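Zweiarm-Tischset Fidetti von Rikometti im Test: Gute Mechanik, gefährliche Lücke beim Greifer

Von Dirk Jansen, Januar 2018

Das Fidetti ist ein Tischset mit zwei Roboterarmen, gedacht für Lehrwerkstätten und kleine Labore. Rikometti liefert Arme, Sockel, Kabelsatz und Steuersoftware, den Arbeitsplatz baut man selbst auf. Unser Set steht seit Dezember in der Werkstatt in Irnden. Als Prüfaufgabe haben wir Besteck sortieren lassen: Teile vom Tisch aufnehmen, in eine Kunststoffschale legen, wieder herausholen. Die Aufgabe klingt harmlos, ist für einen Greifer aber unangenehm, denn Besteck ist schmal, glänzt und liegt selten so, wie man es gern hätte.
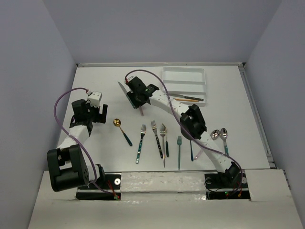
Prüfaufbau mit beiden Armen: Der rechte Greifer hält ein Messer, der linke ist geöffnet.

Der Aufbau geht ohne Schwierigkeiten. Die Sockel werden verschraubt, die Kabel sind lang genug und behindern die Gelenke nicht, wenn man ihnen etwas Spiel lässt. Die Anleitung ist knapp und an zwei Stellen falsch nummeriert, das lässt sich verschmerzen. Die Kalibrierung läuft über die Software und muss nach jedem Umbau wiederholt werden. Die Gelenke arbeiten ruhig, auch bei ausgestrecktem Arm. Löffel und Gabeln nahm das Set in den meisten Fällen beim ersten Versuch auf. Schwierig wurde es, wenn Teile übereinander lagen. Dann griff der Arm gelegentlich das falsche oder schob beide vor sich her.

Der Fehler, um den es in diesem Test vor allem gehen muss, trat bei Durchlauf 193 auf. Der rechte Arm hatte ein Messer gegriffen und war auf dem Weg zur Schale, als die Software eine Überlast am Greifermotor meldete. Sie schaltete daraufhin den Motor stromlos. Die Finger gaben nach, das Messer fiel auf den Tisch, und der Arm fuhr seine Bahn ohne Last zu Ende. Eine Warnung erschien erst danach im Protokoll. Bei Durchlauf 224 wiederholte sich der Vorgang. Verletzt wurde niemand, es stand auch niemand am Tisch. In einer Lehrwerkstatt würde ich mich darauf nicht verlassen.

Zwei Dinge sind daran falsch gelöst. Der Greifer hat keine Selbsthemmung und verliert ohne Strom seine Haltekraft. Und die Software behandelt die Überlast am Greifer als Nebensache: Der Arm stoppt nicht, obwohl sich der Zustand der Last geändert hat. Kieran Flanagan hat die Schutzgrenze in der Konfiguration höher gesetzt. Danach blieb die Meldung aus, dafür wurde der Motor nach längerem Halten so warm, dass wir den Versuch abgebrochen haben. Als Abhilfe taugt das nicht.

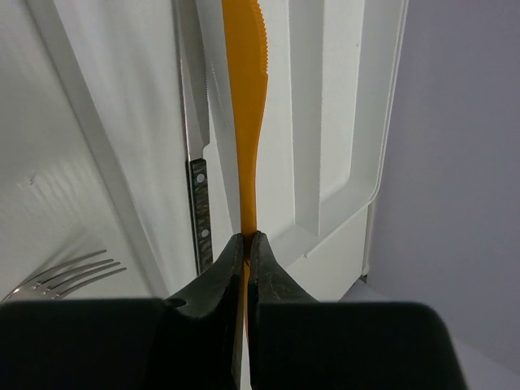 Die Ursache der Überlast vermuten wir in der Kraftregelung. Das Set kennt für die Haltekraft nur einen festen Wert, und der richtet sich nach dem schwersten Teil, das laut Anleitung erlaubt ist. Ein Kunststoffmesser wie das orangefarbene, das die Finger am dünnen Griff halten, wird also mit derselben Kraft geklemmt wie ein Steakmesser mit Metallklinge und vernietetem Holzgriff. Bei schmalen Griffen kommt hinzu, dass die Finger fast geschlossen sind und der Regler weiter nachdrückt. Eine einstellbare Kraft je Objekt wäre die richtige Lösung. Der Händler Conneely, bei dem wir gekauft haben, hat uns auf eine spätere Softwareversion verwiesen und kein Datum genannt.

Bis dahin betreiben wir das Set mit eigenen Regeln. Gegriffen wird nur noch mit halber Fahrgeschwindigkeit. Scharfe Messer kommen nicht mehr auf den Tisch. Während der Fahrt bleiben die Hände draußen, auch wenn ein Teil schief liegt und man es eben schnell geraderücken möchte. Außerdem haben wir einen Not-Halt nachgerüstet, der im Lieferumfang fehlt. Dabei ist zu beachten, dass er die Versorgung der Arme trennt und der Greifer dann ebenfalls öffnet.

Der Preis liegt bei mehr als 2.000 Euro für das komplette Set. Die Mechanik ist das Geld wert, die Sicherheitsfunktionen sind es in der jetzigen Fassung nicht. Für ein Labor mit erfahrenen Leuten und stumpfen Gegenständen kann man das Fidetti kaufen. Für den Unterricht rate ich ab, solange der Greifer bei einer Störung loslässt und der Arm weiterfährt.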